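Findby Support – Ticket log: wrist camera drops out during card sorting trial
September 2024 – Posted by Tovus integration desk

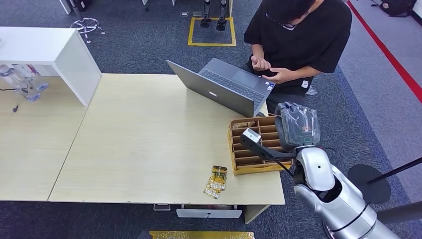
Trial station with the compartment box, key cards and laptop. Hand bagged, camera on its bracket.

Product: Findby sorting kit, trial license
Status: Resolved, monitoring

Reported issue
Wrist camera feed freezes while the arm is reaching for the rear slots of the compartment box. The arm holds position and the operator panel shows "no frame." Front slots are fine. First seen on day two of the trial, 9 times in one shift.

Steps tried by customer
1. Restarted the Findby service on the laptop. Feed came back, froze again on the next rear slot.
2. Replaced the camera cable with the spare from the kit. No change.
3. Ran the hand without the plastic bag. No change, so the bag went back on.
4. Lowered the frame rate. Fewer freezes, but grasp detection on the key cards got worse. The gold cards overlap when they are put down flat and the software needs a clean edge to pick one.

Support reply 1
Please send the log folder and tell us which version is installed. Check that the cable has slack at the forearm when the arm is fully extended.

Customer reply
Version is the July build. Slack looked fine at rest. At full reach the cable pulls tight against the bracket. Logs attached.

Support reply 2
The logs show the camera disconnecting and reconnecting within 6 seconds each time. That fits a strained connector. Move the first cable clip back toward the elbow and leave a loop before the bracket. Also install the current build, which retries the connection before stopping the arm. Keep the original frame rate.

Result
Clip moved, build updated. Ran 1000 moves at full reach – no freezes. Two cards were picked up together on roughly 19 attempts. We are treating that as a separate issue.

Customer comment
The fix was simple once we had it, but the quick start guide says nothing about cable slack at full reach. For a kit sold as ready to run, it should. We would still continue the trial.

Related tickets
Double picks on flat cards
Tiongson gripper: grip force resets after update
Promov license not found on second laptop

Last updated: two days after close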